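Communication publique et police de proximité
Notes du cours, séance 2 - Florian Holzer

Rappel de la séance précédente : un signalement n'est pas une plainte. La personne qui appelle décrit un comportement qui lui semble anormal, et l'agent doit vérifier si ce comportement est interdit. Très souvent il ne l'est pas.

Cas étudié : Prarcombe
La commune de Prarcombe a reçu 372 appels pendant le mois de June (juin), dont 15 concernaient le même homme. Il jouait de l'accordéon à l'arrêt de bus, toujours avant sept heures. Aucune amende n'a été donnée. Le service a publié un message de 700 signes pour expliquer sa décision - nous le lirons ensemble.

Points à retenir
Le message ne donne pas le nom de la personne. Il cite le règlement sur le bruit avec son numéro d'article. Il ne se moque pas de ceux qui ont appelé.

Comparer avec le communiqué de Sisholm, plus long et plus sévère, où le ton a provoqué beaucoup de réponses fâchées. Leitner parle dans son article de « correction publique ». Le terme est discutable, nous y reviendrons. 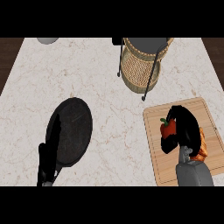
Fig. 1 - Plan de travail en marbre blanc et panier tressé, image de synthèse.

Travail à rendre
Rédiger un message pour la ville de Gresora : une habitante promène sa chèvre en laisse au marché, plusieurs voisins ont téléphoné. Une page au maximum, sans photo de la personne. Relire l'article de Leitner avant de commencer.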